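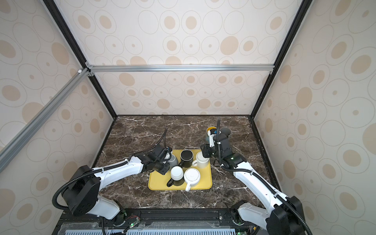 Cell 2, both arms over the table, mugs in place.

Savton shared workshop — two-arm cell, inspection before first unattended run

Checked by: Hye-jin Seok
Build owners: Mal-soon Wi, Gaetano Caruso
Month: July
Result: pass with actions. No unattended running until items 4, 7 and 11 are closed.

FRAME AND ENCLOSURE

1. Crossbars tight at corner brackets. OK
Comment: Back bar had a quarter turn left in it on the right-hand side. Nipped up and marked with paint pen.

2. Wall panels fixed, no loose edges. OK
Comment: Wallpaper lifting slightly low down on the right wall. Glue it before it catches a finger.

3. Tabletop level and not rocking. OK

4. Front edge guarded. ACTION
Comment: You can still reach in from the front with both arms powered. Gaetano has a light curtain on order from Plokireo. Until it is fitted, one person stays at the stop button.

ARMS

5. Base bolts, left and right. OK
Comment: All torqued again. Please stop borrowing the long hex key from this bench.

6. Gripper fingers closed and opened ten times by hand command. OK
Comment: Left one is a little slow to open. Same as last month.

7. Cables clear of the full travel. ACTION
Comment: The big loop at the left base stands out too far. Shorten it or clip it down. The thin cable at the left gripper also wants tying back, as its end is sticking up over the table. Right arm cable runs are fine.

8. Conduit not rubbing at the joints. OK

9. Arms cannot touch each other at slow speed. OK
Comment: Tested with the tray taken out. Closest pass was at the back of the tray position. Mal-soon has put a keep-out zone there in the Flavlow settings file — don't overwrite it with the old copy.

POWER AND CONTROLS

10. Green lights on at both bases. OK

11. Wiring near left base. ACTION
Comment: Red and black wires are bunched beside the light. Needs a cover or a short length of trunking.

12. Vent panel along the front kept clear. OK
Comment: Vacuumed. Do not lean drawings against it.

13. Stop button cuts both arms. OK
Comment: Tried three times, once with the arms moving.

TEST ITEMS

14. Mugs free of chips and cracks. OK
Comment: Handle out over the tray rim on the black and white one. Turn it in before starting, or the tray can't be slid.

15. Lidded one: lid seated. OK
Comment: Lift by the handle only. No gripping the knob until Seon-mi has finished the force settings.

16. Spare mugs off the table. NOT DONE
Comment: Two still standing at the back behind the right arm. Move them to the shelf.

Recheck of 4, 7 and 11 on Saturday, Soo-ah Myung to sign.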